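Ornel introduces Milonora reusable tumbler range for canteens and village halls

Grustside, 4/1/24

Ornel, the Grustside supplier of catering tableware, has added a range of reusable plastic cups to its trade catalogue. The range is sold under the name Milonora and is intended for school dining rooms, community halls, day centres and holiday lets. It replaces the clear stacking tumbler that Ornel has supplied in one form or another for 16 years.

Milonora cups are sold by the single colour or in mixed sleeves. The colour list includes both opaque and translucent finishes. Opaque cups are intended for sites that sort by colour, such as a school that gives each table its own. Translucent cups are for users who want to see the fill level when pouring.

All cups in the range share one mould. The wall tapers from rim to base, which allows cups of different colours to be stacked together. The rim is rounded and has no rolled lip, so there is no channel underneath to hold water after washing. Cups should be racked open end down and left to drain before stacking. A cup that is put away damp inside another may stick, and in that case the pair should be stood in warm water for a few minutes and twisted apart. 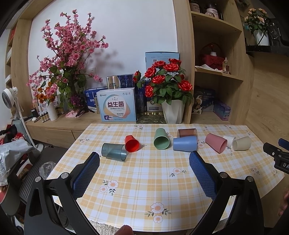
Fatos Trajkovski

The choice of colours followed a trial at the Evangelista day centre, where 2000 cups were in daily use from the spring until December. Kitchen staff recorded breakages, staining and losses each week. Of the colours tried, red was the easiest to find on a patterned tablecloth and on the floor. White and cream-beige cups showed tea marks soonest, but the marks came off with an ordinary destaining soak. Dusty pink and sage green were asked for most often by the people using the centre and have been kept for that reason.

Staff also reported on how the cups behave when knocked over. A tapered cup on its side rolls in a curve towards its narrower end, so it tends to travel less far along a table than a straight-sided one. On a cloth it travels less again. Ornel has left the base plain and has not added a weight, which would have made the stack taller and the carton heavier.

"We had a cupboard full of odd tumblers that would not stack with each other," said Vaughan Ruawai, kitchen manager at the centre. "Now they all go in the same rack and I can clear a long table with one tray. The brown ones have gone down better than I thought they would."

Washing instructions are unchanged from the previous tumbler. The cups may be washed by hand or in a commercial dishwasher on a standard cycle. They are not suitable for use in an oven or under a grill. Abrasive pads will dull the surface of the translucent colours and should be avoided. Cups with a split rim should be withdrawn from use.

The carton quantity is 1000 for single colours. Mixed sleeves are packed to order and may be requested in any combination from the list. Almost 2854 cartons of the outgoing clear tumbler remain in the Grustside warehouse and will be sold at the present price until they are gone. Clear tumblers and Milonora cups have different tapers and should not be stacked together.

Samples are available to trade customers on written request. Requests should state the colours wanted and the type of dishwasher in use. Orders already placed for the clear tumbler will be filled as normal unless the customer asks for a change.

Press enquiries: Fatos Trajkovski, Ornel, Grustside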